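Trirna workshop tips: bag jobs with the robot arm

Quick notes, typed up after a long day. Rules we stick to when an arm is packing or emptying carrier bags at home or on the bench. Add your own at the bottom.

Before you start

Read the plate on the arm for max load. Ours says 1000 g, a mug and a full bottle will eat that up fast. Weigh anything you're unsure of, my heaviest bottle came out at 537.

Speed right down. We run at 5 per cent for the first go, then up a bit if all's well. Never full speed near people.

Stop button in reach of whoever is standing nearest. Not on the other side of the room. Test it every time, yes evry time.

Show it by hand first

Do the whole job yourself, slowly, before you teach the arm anything. Note which hand holds and which hand picks. One holds the handle, other one goes in. Thin bags slump the minute you let go. 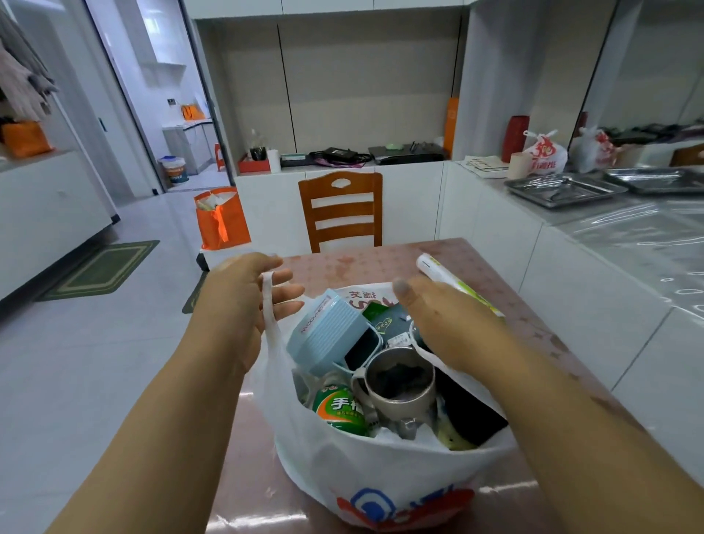 Left hand through the handle, right hand at the striped tube. Mixed bag, steel mug in the middle.

Shiny things fool the sensors. Steel mugs, glossy tablecloths, clear plastic sheet. Put a matt cloth down or turn the lamp away.

Tall stuff out first, then hard, then soft. Bottles by the body, never by the cap.

Hands out before you press go. Both of them. If somthing jams, stop the arm, THEN reach in.

Afterwards

Park it low, power off, wipe the grips. Write down any drops in the Gritel log, even silly ones.

Updated 2018-09-22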